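Unit 4: Laying and clearing a single cover

Lesunent Hospitality Skills, course handout, revised 14 May 2024

4.1 Scope

This unit deals with one cover on a small table: a placemat, a saucer or plate, a bowl and a spoon. Larger layouts are taught in September with Unit 6. Read the notes on breakages in Unit 2 first if you missed the practical.

4.2 Terms

Cover: everything set out for one diner.
Underplate: the saucer or plate on which a bowl stands. It catches drips and gives the fingers something to hold other than the bowl.
Caddy: an open basket for spoons and other utensils, kept on the table or on the side station.
Rest position: the place where an item waits before it is laid, or after it is lifted.

4.3 Order of laying

The mat goes down first, square to the table edge. Where it has stripes, use them as a guide and check that they run parallel to the nearer side edge. The underplate is centred on the mat, and the bowl on the underplate. The spoon comes last. For soup it may be laid on the mat to the right of the underplate or placed in the bowl; the Molefe layout uses the second method, with the handle resting over the rim.

Items not yet in use stay off the mat. Keep them on one side of the table — the left, for all exercises in this unit — with the caddy outermost.
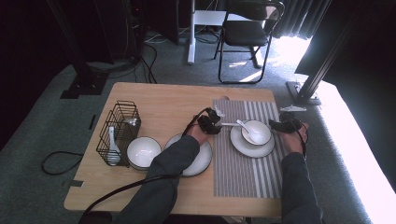
Fig. 4.1 Cover on a striped mat, with caddy, second bowl and plate to the left.

4.4 Spoons

Ceramic spoons are thicker than metal ones and take up more room in a caddy. Stand them bowl end down, handle up. A spoon laid crosswise near the rim of the caddy is easy to pick up but also easy to knock, and should be the first one taken. Do not drop spoons in from a height. In wire caddies the base of the spoon can chip against the rods.

4.5 Clearing

Work in reverse. Lift the spoon, then the bowl, then the underplate. Bowls are stacked only with bowls of the same size, and never with a spoon between them. The mat is left until all the crockery is off, then lifted by two corners so that crumbs stay on it.

Check the rims as you clear. A dark rim shows a chip more readily than a plain white one, but hairline cracks in the glaze still need to be felt for with a fingertip. Damaged pieces go in the Prukska crate, not back on the shelf.

4.6 Practical exercise

Lay and clear one cover 4 times. Allow 60 seconds for each laying. Time is not marked on the first attempt. Marks are lost for an off-centre underplate, for a bowl that is dragged across the mat and for any item left in the wrong rest position.

Record your times on the Trosport sheet and hand it in before leaving.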